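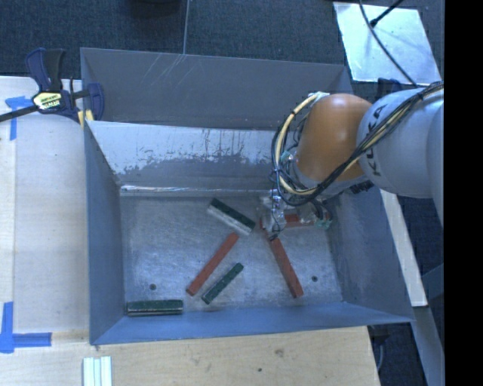
Skurkar Open Day

The Skurkar Open Day is a public demonstration of robotic bin picking held each July at the Skurkar workshop. It is organized jointly with Gezer, a parts handling firm, and drew 1049 visitors in its most recent year.

Demonstration

The main station has a KUKA arm fitted with a gripper, working over a grey metal bin that holds red and green blocks. Blocks lie at different angles and may rest close to the walls, where grasping is harder. Picking runs from 10 a.m. until mid-afternoon, with a break at noon to check the cables. Grasp planning is handled by Forkero, a software package written at the workshop. Staff logged 341 picks at the station in its first year and 2455 in the latest.

Admission

Entry is free. Attendance is capped at 2000, and school groups book ahead through the front office.

See also

Skokon (trade fair)
Bin picking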